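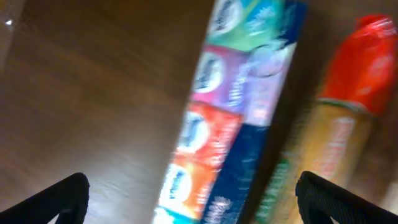 Our rulebook for robot demos at the Itell workshop is now 29 pages long. I wrote most of it. I have also broken most of it, so consider this thread a confession with page references.

Page 1 says every session gets a written task before anyone touches anything. One sentence, one verb. "Pick up the box." If your sentence has an "and" in it, you have two tasks and you are about to have an argument.

I once logged a whole afternoon under the task name "snacks." Past me felt this was clear. Present me had to rename 700 episodes by hand, and present me has opinions about past me.

Page 4 is the blur rule, and it gets the most hate mail. A wrist camera moves with the wrist. Swing the arm fast and wood grain turns into streaks and the print on a carton turns to soup. Everyone agrees this is bad. Then everyone swings the arm fast.

The old wording was "avoid excessive speed." Please never write a rule like that. Every person who has ever driven a car believes excessive speed is whatever the other guy is doing.

New wording: slow down before the fingers reach the object, and hold still for one full breath before you close. Yes, a breath is not an SI unit. People remember it, though, and they did not remember the number we had in there before.

And no, we don't throw blurry frames out. That was version one of the rule. We deleted everything smeared, trained on the pretty stuff, and got a policy that was very confident right up until the arm moved. Arms move kind of a lot.

So: keep the blur, tag the blur, and don't let the blur be your whole dataset. Out of 2,719 episodes in the Lalla set, I tagged the first batch myself and then very generously shared the experience with the rest of the team.

Page 9, packaging. Use real stuff from a real store. Long thin boxes, crinkly wrappers, shiny red things that throw highlights all over the place. Plain gray cubes are lovely to work with and I have yet to find one in anybody's pantry.

Also page 9: if two long things are lying side by side, say which one you mean. "The long one" is not a task description. I'm told "you know, the long one" isn't either.

Use color and shape. "The box with the colored panels." "The tube with the red wrapper." Don't lean on the brand name unless the camera can read it, and during a fast approach the camera can read about as well as I can before coffee.

Page 12: start with the fingers open wide. Wide, with room on both sides of the target. Half-open starts were our biggest source of poked cartons last September, and I have a drawer of dented evidence if any Mac Carthaigh people want to come over and dispute it.

(They have a competing rulebook. It is four pages. It is pretty good. We don't discuss it.)

Page 15 says no hands in the workspace while the arm is live. Not to nudge the box. Not to rescue a rolling tube. Let it roll. The tube has no medical insurance but it also doesn't need any.

The stop button goes where your free hand already is. I measured where mine was when I wrote that page. It was across the room, under a jacket.

Page 18, failures. Save them, label them as failures, move on. There's a strong temptation to hit delete and try again until you look talented. I know about this temptation from a friend who wrote a rulebook.

Page 21 is food. If it has been in the gripper, it is lab equipment and it gets a sticker. If it has a sticker, you don't eat it. This page was added at 4 p.m. on a day I'd rather not go into.

Page 22 is one line: "The sticker does not come off."

We cap a session at 2,000 seconds of recording now, then the operator gets up and walks around. Tired people teach robots tired habits. Our Rukari arm spent a week doing a sad little wobble before every grasp and it was my wobble. I recognized it immediately.

A few of you asked for the PDF. I'm trimming it first. Pages 23 through 26 are all about cable ties, and I got kind of emotional in there.

If your lab has a better blur rule, send it over. Please keep it to one sentence, with one verb.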